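The Held-Out Kitchen

Selma Stojanovska came back from lunch in October to find that the success rate had gone up again.

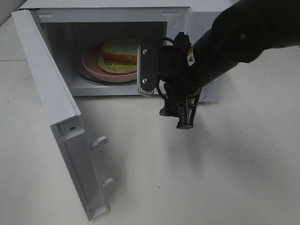 She sat down at the desk by the wall and read the log from the top. The policy had been trained on 1035 demonstrations, most of them collected at Varurgate the winter before, and the rest at the Detville site by students who were paid by the hour. The evaluation was 500 trials. In the last full run it had failed 244 of them. In this one it had failed 155.

Nothing in the training had changed. She checked the commit, the weights and the config file. Then she checked them on the other machine.

"It's the same checkpoint," she said.

Danica Bošković didn't look up. She was labeling failures from the overhead video, which she did with one hand on the keyboard and the other around a mug. "Then it's the setup."

"I did the setup."

"Then it's your setup."

Selma opened her notebook. The method was simple enough to fit on a page, and she had written it on a page. Put the plate on the turntable. Open the door all the way. Send the arm to its start pose, begin the episode, and stop at ninety seconds or when the plate was on the table, whichever came first. Write down the result before touching anything. She had done it that way every time, and the notebook said so.

The paper was due at the end of the month. Drita Radulović had already written the abstract, with a blank where the number would go. She had told the group at Ustholm that the method generalized to appliances it hadn't been trained on, and the people at Ustholm had asked how well. Drita had said she would send them a figure soon.

"You could send the good one," Danica said.

"I don't know why it's good."

"That's never stopped anyone in this building."

Selma went through the two runs side by side that afternoon. She made a spreadsheet with a row for each trial and a column for everything she could think of. Time of day. Who reset the plate. Battery level on the operator's tablet, which couldn't matter. At five the others began to leave, and Danica put a clementine on the corner of her desk and said good night.

At six-thirty she found it, or found the edge of it. In the old run the failures came evenly, morning and evening. In the new run nearly all of them came before ten. After ten the arm hardly missed.

She watched the morning videos first. The gripper came in toward the plate, slowed, drifted to the right, and closed on air. She watched it do that eleven times. Then she watched the afternoon ones, where it came in without slowing and took hold of the rim.

She stood up and looked at the window. Facilities had taken down the blind for repair three weeks earlier and not brought it back. She had been pleased about it at the time.

The next day she got in at seven and taped brown paper over the glass. She ran forty trials with the lamps on and forty with them off, then turned the lamps toward the wall and ran forty more. Slavica Dimitriou from the optics group came by to borrow a hex key and stayed to watch.

"What are you measuring?" Slavica asked.

"Shadows, I think. Where the arm's shadow goes."

"Does it use the shadow?"

"It wasn't supposed to use anything in particular."

Slavica watched the arm go in and come back. She asked if the demonstrations had been lit from the left, and Selma said she didn't know, and then realized that she could find out. She called Eleni Begović, who had run the collection at Varurgate and now worked for Yordanov, two hours south. Eleni took a while to remember.

"There was a big window," Eleni said. "We only collected after lunch. The operators liked to sleep in."

"Every day?"

"Pretty much. Why, is it broken?"

"No," Selma said. "It's working very well after lunch."

She wrote it up that evening and sent it to Drita without a subject line. Both numbers were in it, and a plot of failures by hour, and a paragraph saying that the policy seemed to judge distance partly from the shadow on the table and that the improvement came from the missing blind. She suggested they report the worse run as the main result. She suggested a second table with the lighting controlled. She read the message over twice and took out the word unfortunately.

Drita answered at nine. She wanted to know how long the second table would take.

Selma looked at the calendar. Five days, she wrote, if she could have the room to herself and if the blind stayed down. Six if facilities came.

Then she peeled the clementine, which had gone a little soft, and ate it while the arm went back to its start pose. There were still twelve trials to do with the lamps off. She got up and reset the plate.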